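Premby Flowers: README

Premby Flowers is a set of teleoperated demonstrations for a two-armed tabletop robot. It covers one family of tasks: picking up artificial flowers and standing them in small containers. The recordings were made at the Grirnari workshop in Prurnville and are meant for training and testing imitation policies.

Contents

The first release holds 100 episodes per task, for 7 tasks. Each episode has the joint positions of both arms, the gripper commands, the overhead video and a one-line instruction in English. Episodes are stored in the Mondal format, one folder each. The loader is in tools/ and needs no extra packages.

Setup

Both arms are Trossen arms, facing each other across a white tabletop with a black border. Containers stand on the table and bunches of flowers are laid flat between episodes. Operators change the layout before every recording and do not return things to marked positions.
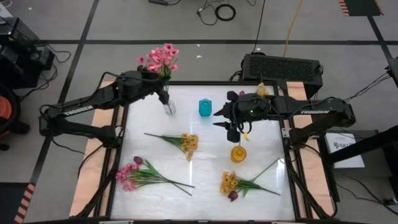

Idalina Cordeiro asked on the issue tracker whether failed grasps should be cut out before training, as stems often slip on the first try and her policy had learned to hesitate over them. We leave them in. An episode with a slip followed by a second try is tagged "retry", and the loader can skip those with --no-retry.

Known problems

The gripper command lags the video by 3 steps in the earliest episodes. The loader corrects this unless told otherwise.

Instructions name flowers by colour only, so an instruction may fit more than one bunch.

Two of the tasks were recorded by a single operator and show little variety in approach.

Changes

24 September 2020: first release. Depth is not included.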